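Snack Table Gallery – Trirkholm Rooms

Posted by Lama Khalaf, Sunday, October 28, 2018

The snack table at Trirkholm was set up again for the weekend, with most of the stock coming from Perkel and the sandwiches made by Issa on the corner. The clear stands are ours. We bought them for 28 dollars each last year and they have held up well, although they do show every fingerprint. The budget for the season is 800 dollars, and drinks take the biggest share of it.

Red Coca-Cola bottles in the clear rack, bags of golden snacks in the white wire one, and a wrapped sandwich on the cream-coloured tray. 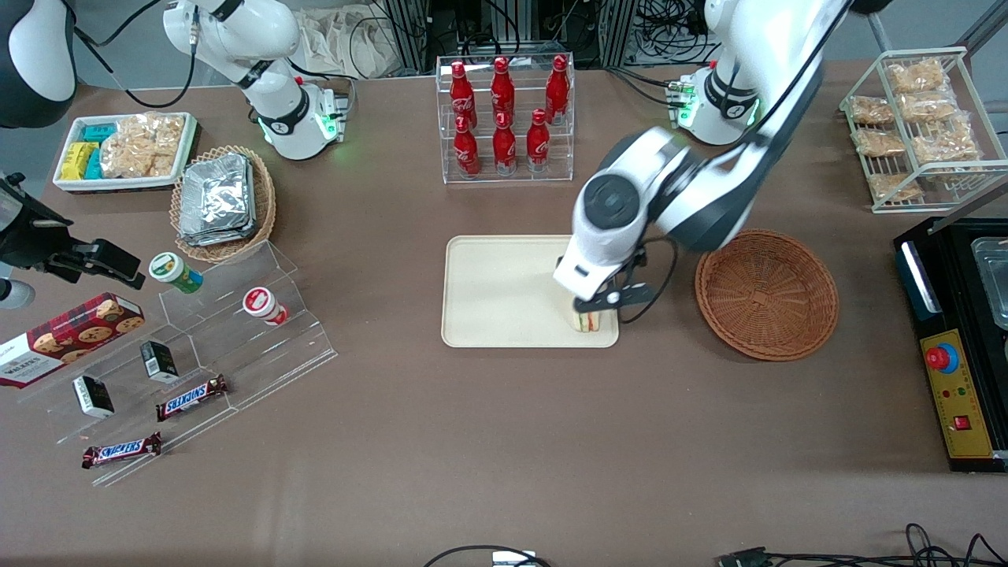
Snickers bars on the stepped stand, with the chocolate chip shortbread in its red plaid box to the right.

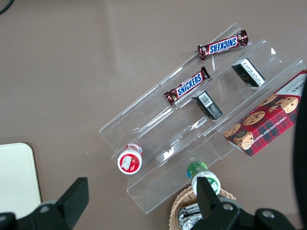 Prices are the same as in January. Chocolate bars are 2 dollars and sandwiches are still the dearest thing on the table. Please bring coins if you can, as the float is small and we run out of change early.

Ivemine has asked for a similar table at their open day, so the stands will be away for 15 days after this weekend. If you borrowed one of the wicker baskets over the winter, we would like it back before then – leave it at the front desk with your name on it.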